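The Switch Drawer at Tillside
Gallery updated 20/05/2021

The repair bench at Tillside has a drawer for switches. It has had one for years, in the sense that switches were put into it and the drawer was closed. In February it stopped closing, so out it all came.
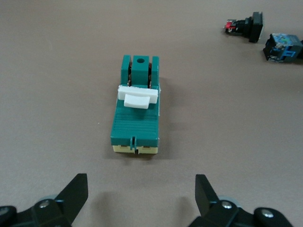

Most of it came to us in one lot when the Grellau works cleared its stores: 69 dollars, two crates, no returns. The seller promised 2,000 assorted parts. We have found homes for 700 so far and are no longer asking how the rest is going.

A few of the ones we like best are on this page. If you only want to buy something, the price list is on the counter and has no adjectives in it.

The green one
Teal, strictly speaking. It has a white lever running the full width of the housing and a dark coppery contact tucked down on either side of the middle block. The ribs across the lower part are good for the thumb and even better at holding lint, which we remove with a toothbrush bought for the purpose and guarded ever since.

Black push-button
Square bezel at one end, red-and-white terminal block at the other, and a good length of cylinder in between. Try it in a panel with some depth behind it. We once tried it in one without, and the panel is now a smaller panel.

Kombo toggles
Sold to us as matching. They do match, provided you look at them one at a time. The nuts are a different thread from every other nut in the building, so please don't "tidy" them into the nut jar again. Whoever did it last time knows, and so does the jar.

Wurov rotary
Four positions on the label and five on the switch. The fifth has a lovely firm click and connects to nothing at all. We've had offers from people who want it for exactly that.

The doorbell tray
Every drawer of switches turns into a drawer of doorbells if you leave it long enough. These are free to anyone who will take 2 or more. Taking one and saying you'll be back for the other doesn't count.

How they're sorted now
By what they do, then by size, then by whether we can remember what they do. The third group has the biggest tray. Anything with a cracked housing goes in the tin by the door and can be had for parts, but test the contacts with a meter before you build your evening around them.

The drawer closes again, by the way. You have to lift it slightly and push from the left. Please don't put anything in it until the labels are dry.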